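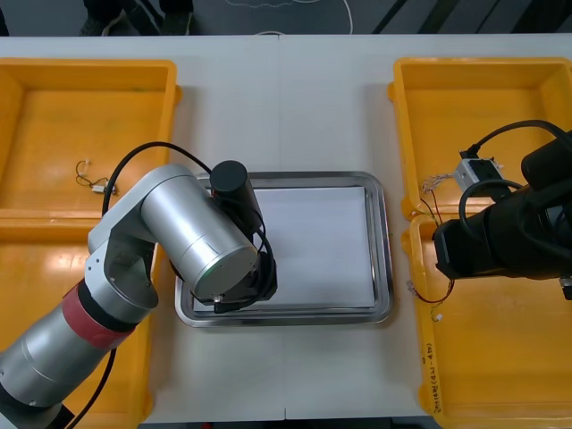
Unit 4: Sorting and handling small wired parts
Course: Bench Practice I, Stondberg Technical Center
Instructor: Birgit Harms
Handout revised 03/07/2019

4.1 The bench

Every station in this unit uses the same layout. A stainless steel tray goes in the middle of a white table, with two yellow bins on the left and two on the right. The tray is the working area. The bins are for storage only. Do not inspect or untangle parts inside a bin.

Line the tray with one flat sheet of white paper. Dark wires and small connectors are easy to lose against bare steel. Change the sheet when it is creased or marked.

4.2 Putting a board on the tray

Take one part at a time. Hold a board by its edges and keep your fingers off the components. Support the wires as you move it – the weight of a hanging bundle pulls on the joints. 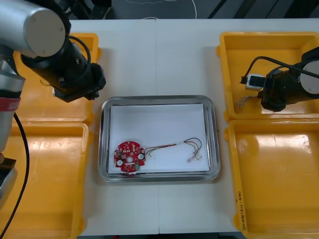 Set the board down first, then lay the wires out across the paper away from it. Do not force them straight. A loop near the plugs is fine as long as no wire is trapped under the board.

Check in this order:
board edge
surface parts
where the wires leave the board
wires along their full length
connector plugs

Write the result on the Koleck sheet before you pick the board up again.
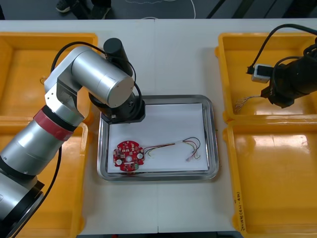

Figure 4.1. Round red board on the lined tray, wires running to the right.

4.3 Loose harnesses

A harness with no board attached gets its own bin. Thin wires catch on each other quickly, and two harnesses left together can take longer to separate than to inspect. Lift by the connector housings, never by a single wire.

The practice lot has 1,174 parts, of which 600 are harnesses. Maarten Brouwer keeps the lot list and will replace damaged pieces.

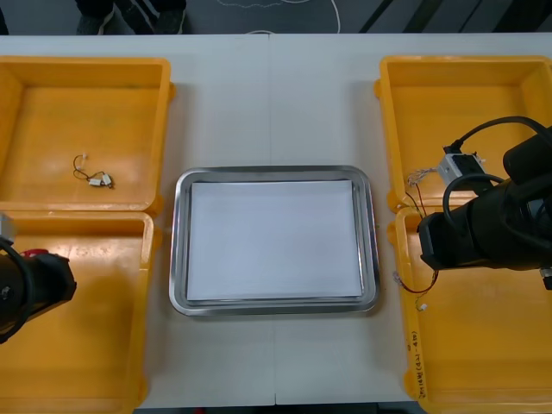 Figure 4.2. Small harness in the upper left bin; tray lined with paper.

4.4 Clearing the station

Return the part to a bin before taking the next one. At the end of the session, leave the tray with a flat sheet in it and nothing on top. Wipe the bins with a dry cloth. Scuffs on the inside are normal wear and need not be reported.

For next time: read section 11 of the Gerlach notes and bring your completed Koleck sheet. The practical check for this unit is in May.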